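Ticket 3.000-7: Regeln für den Arbeitsplatz mit zwei Armen, Zelle Skirkwood
Status: in Bearbeitung
Priorität: mittel
Komponente: Zellenlayout / Betriebsanweisung
Betrifft: Steuerungspaket Illska, Rasterbelegung, Bediengeräte
Angelegt: Mon 25 Januar

Beschreibung

Die Betriebsanweisung für die Zelle stammt in der gültigen Fassung aus dem Oktober und geht von einem einzelnen Arm mit einem Bediengerät aus. Abschnitt 4 (Freigabe des Arbeitsraums) und Abschnitt 6 (Halt und Wiederanlauf) lassen sich auf den Betrieb mit zwei Armen nicht eindeutig anwenden. In der internen Prüfung nach Mingate-Checkliste sind deshalb 7 von 19 Punkten offen geblieben.

Offen sind im Einzelnen:
- Zuordnung Bediengerät zu Arm
- Reichweite der Halt-Funktion (ein Arm oder beide)
- Ablageort der Bediengeräte
- Leitungsführung auf der Ablage
- Rasterfelder, die beide Arme anfahren dürfen
- Zustand des Klebebands als Prüfpunkt
- Verhalten bei verlorenem Greifgut

Erwartetes Ergebnis: eine Fassung, die ohne mündliche Ergänzung angewendet werden kann.

Protokoll, Eintrag 1

Zuordnung geprüft. In Illska ist jedem Bediengerät genau ein Arm zugewiesen, die Zuweisung steht aber nur in der Konfigurationsdatei. Am Gerät selbst schreibt die Betriebsanweisung keine Kennzeichnung vor. Testweise den Verfahrbefehl vom falschen Gerät aus gegeben: Der Befehl wird angenommen, es bewegt sich erwartungsgemäß der andere Arm. Kein Softwarefehler, aber eine Lücke in der Anweisung.

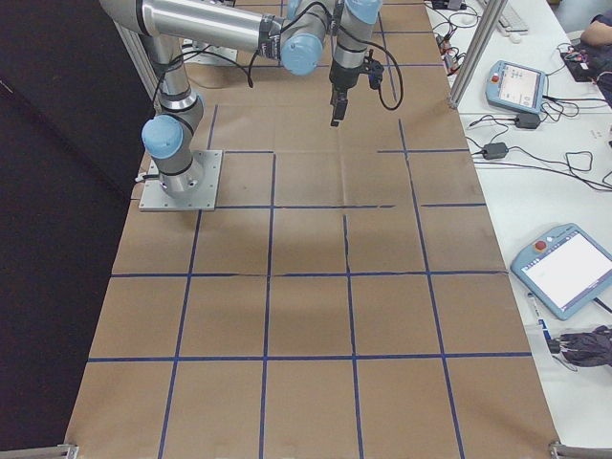
Abschnitt 6 verlangt, dass die Halt-Einrichtung »vom Bedienplatz aus ohne Umgreifen erreichbar« ist. Der Satz stammt aus der Zeit mit einem Gerät und sagt nichts darüber, wo ein zweites liegen darf. Solange beide Bediengeräte nebeneinander auf dem weißen Tisch liegen und jedes einen roten Not-Halt-Taster in der oberen linken Ecke hat, sind sie auf den ersten Blick nicht zu unterscheiden. Auch die Leitungen der Geräte und der Netzteile teilen sich diese Fläche. Vorschlag für 6.2: feste Ablageposition je Gerät, Kennzeichnung A und B am Gehäuse und am zugehörigen Armsockel, Leitungen getrennt nach hinten geführt. Vorschlag für 6.3: Bei Zweiarmbetrieb löst jeder der beiden Taster den Halt für beide Arme aus.

Protokoll, Eintrag 2

Zu 6.3 Rückfrage an den Integrator Tahiri gestellt. Antwort: Die Verkettung der Halt-Kreise ist vorbereitet, aber nicht gebrückt. Die Umstellung erfordert einen Eingriff in die Verdrahtung und danach eine vollständige Wiederholung der Haltprüfung. Bis dahin gilt folgende Übergangsregel:

- Zweiarmbetrieb nur mit zwei Personen, je eine pro Bediengerät.
- Vor dem Start ruft jede Person den Buchstaben ihres Arms aus und verfährt ihn kurz im Tippbetrieb.
- Halt wird immer an beiden Geräten betätigt, auch wenn nur ein Arm betroffen ist.
- Quittiert wird erst nach Sichtprüfung beider Greifer.

Die Übergangsregel ist als Aushang gedruckt. Sie ersetzt Abschnitt 6 nicht, sie geht ihm im Zweiarmbetrieb vor.

Protokoll, Eintrag 3

Rasterbelegung. Das Klebeband auf dem Papier dient den Bedienern zur Orientierung, die Steuerung kennt nur die programmierten Grenzen. Beides muss übereinstimmen, sonst ist eine Absprache wie »dein Feld, mein Feld« wertlos. Das Band verläuft nicht überall gerade und hat einzelne Lücken. Für die Orientierung reicht das, als Grenzmarkierung im Sinne von Abschnitt 4 nicht.

Festlegung für die Neufassung:
4.1 Jedes Feld ist Arm A, Arm B oder der gemeinsamen Zone zugeordnet.
4.2 Die gemeinsame Zone darf jeweils nur ein Arm anfahren. Die Freigabe erfolgt über das Illska-Sperrflag, Zuruf allein genügt nicht.
4.3 Lose Teile, Behälter und aufgeklappte Deckel liegen vollständig in der Zone des Arms, der sie bearbeitet.
4.4 Der wartende Arm steht mit dem Greifer oberhalb der Transporthöhe.
4.5 Unterbrochenes oder verschobenes Band wird vor Schichtbeginn ersetzt. Bei Falten im Papier, die ein Teil kippen können, wird die Bahn getauscht.

Anwendungsfall für 4.3 ist das Umsetzen von Eiern zwischen Pappteller und durchsichtigem Eierkarton. Der rechte Arm arbeitet am Karton, der linke bleibt in seinem Bereich. Der geöffnete Deckel zählt zur belegten Fläche.

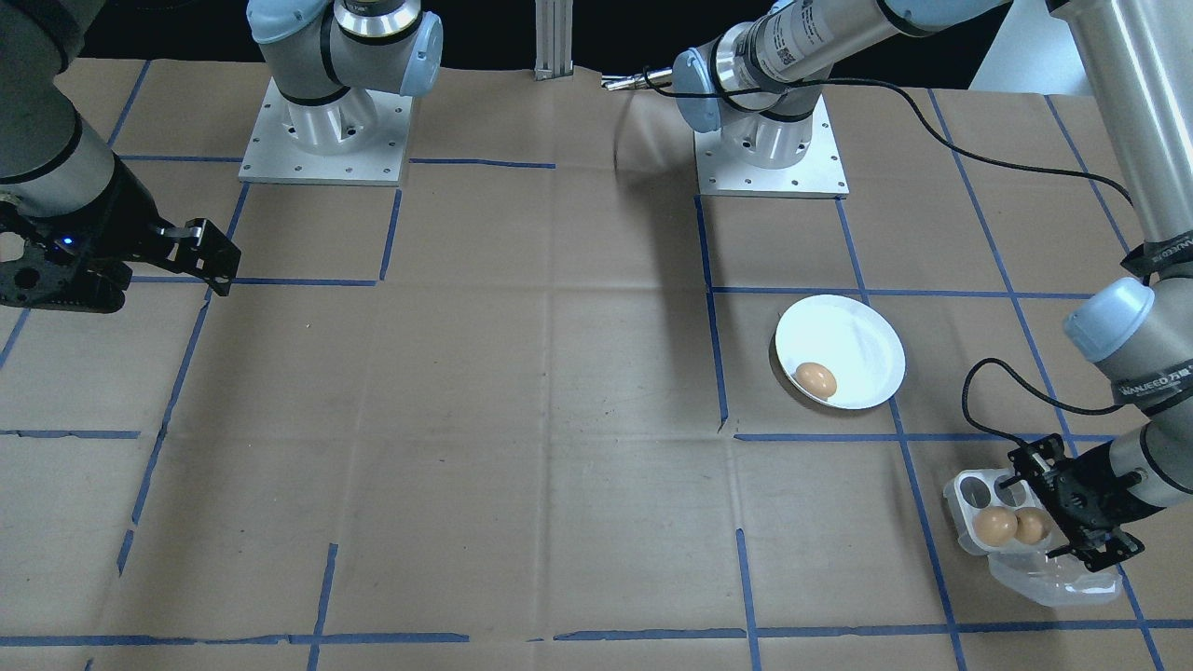 Ghizlane Saber widerspricht 4.4 in der vorliegenden Form. Die Transporthöhe sei im Programm je Aufgabe verschieden hinterlegt, eine Regel, die sich darauf beziehe, sei am Tisch nicht überprüfbar. Sie verlangt eine feste Warteposition je Arm, die am Bediengerät angezeigt und vor der Freigabe abgefragt wird. Außerdem fehle in 4.2 der Fall, dass ein Arm mit gesetztem Sperrflag anhält.

Protokoll, Eintrag 4

Einwand übernommen. 4.4 neu: »Der wartende Arm steht in der hinterlegten Warteposition. Ohne Rückmeldung dieser Position wird die gemeinsame Zone nicht freigegeben.« 4.2 ergänzt: Nach einem Halt bleibt das Sperrflag gesetzt und wird nur von Hand zurückgenommen, nachdem der Arm die Zone verlassen hat.

Zu verlorenem Greifgut neuer Punkt 4.6: Halt an beiden Geräten, Teil von Hand entfernen, Fläche reinigen, Greiferbacken prüfen, Wiederanlauf im Tippbetrieb.

Offene Aufgaben
- Termin mit Tahiri für die Halt-Kreise: ausstehend
- Kennzeichnung A und B: bestellt
- Wartepositionen in Illska anlegen und gegen das Raster prüfen: Saber
- Mingate-Checkliste Punkt 9 nach Verdrahtung wiederholen
- Neufassung Abschnitte 4 und 6 zur Freigabe vorlegen

Ticket bleibt bis zur bestandenen Haltprüfung offen.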